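Lamholm Bench Cell: Set-Up Guide
Section 4. Placing the Board and Lead

1. Lay the circuit board on the white tabletop with its underside facing up.

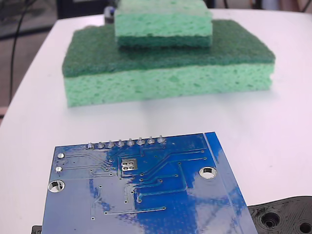
2. Disconnect power before handling the ring terminal lead. 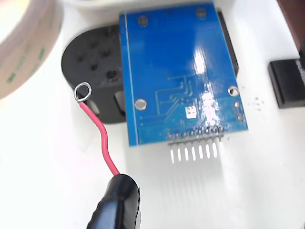 May the board be powered during set-up?
Power stays off until Section 6 is complete.

3. Move the gripper at low speed near the sponges.

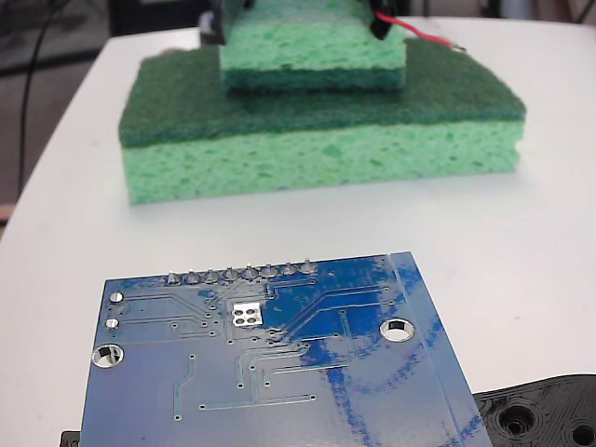
4. Bring the ring terminal toward the header row. Caution: keep hands clear.

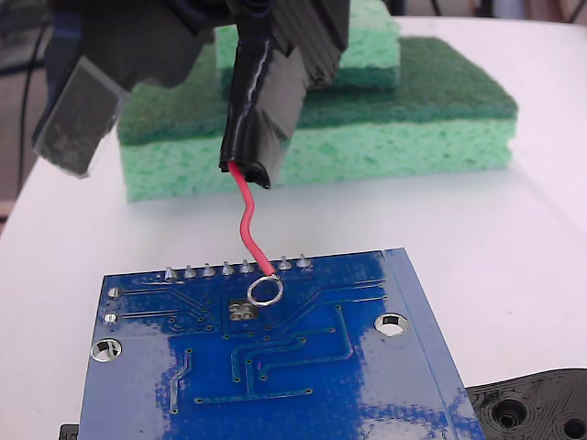

Figure 4. Red lead and ring terminal at the board.

Related sections
Section 3. Gripper Finger Pads
Section 6. Power-On Check

© Lamholm | Contact: Svenja Fuchs | Back to top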